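Part 4. Packing a carton for the shelf or the post

By now you've got everything sorted into piles and you're itching to chuck it all in a box. Hang on a tick! I've packed more cartons than I care to remember for the Ekota store room, and nearly all my disasters came from rushing this bit.

What you'll want close by: a carton, a roll of 48 mm tape, scissors, a fat marker, and a zip pouch for the small stuff.

1. Clear yourself a proper table. Wipe it down and let it dry, or the dust ends up on your tape and the tape ends up on the floor.

2. Fold the bottom flaps, short ones first, then the long ones over the top. Run one strip of tape down the join and bring it up each end by a hand's width. For anything heavy (books, tins, Santino's endless jars of screws) put a second strip across the first.

Note: used cartons are fine. Give the corners a squeeze, and if they feel spongy, put that one out with the recycling and find another.

3. Heavy things go in first, flat on the bottom. Fill the gaps with scrunched paper as you go - don't leave it all to the end, you'll never get your hand down there.

4. Small bits go in a zip pouch. Cables, keys, spare feet for the shelving, the lot. I used to tape them in sandwich bags and Faustine has never let me forget the August we lost 24 shelf pins in one move.

Caution: don't overfill the pouch. If you have to wrestle the zip, use two pouches. A burst zip in the bottom of a full carton is a miserable way to spend a Tuesday.

5. Lay the pouch in last, flat on top, so it's the first thing out at the other end.
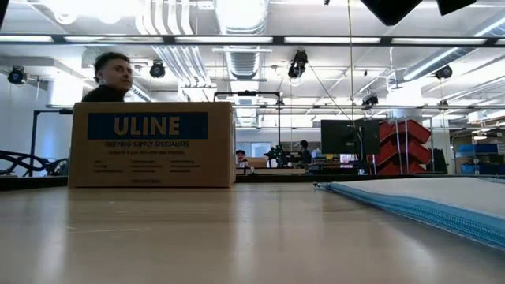
6. Before you close up, have a go at lifting it. Our limit is 20 kilos a carton and I'd go lower if there are stairs involved. If you grunt, take something out.

7. Close the flaps the same way you did the bottom, short then long, and tape the join. Press the tape down with your palm from the middle outwards.

8. Write on two sides as well as the top. Cartons get stacked, and a label on the lid is no use at all once there's another one sitting on it. Room, contents, and your initials will do (Kwesi likes a colour code too, which is lovely if you can find the markers).

Note: if the carton has printing on the front, write on a plain side where your marker will show up.

Stacking and which shelf gets what are in Part 5.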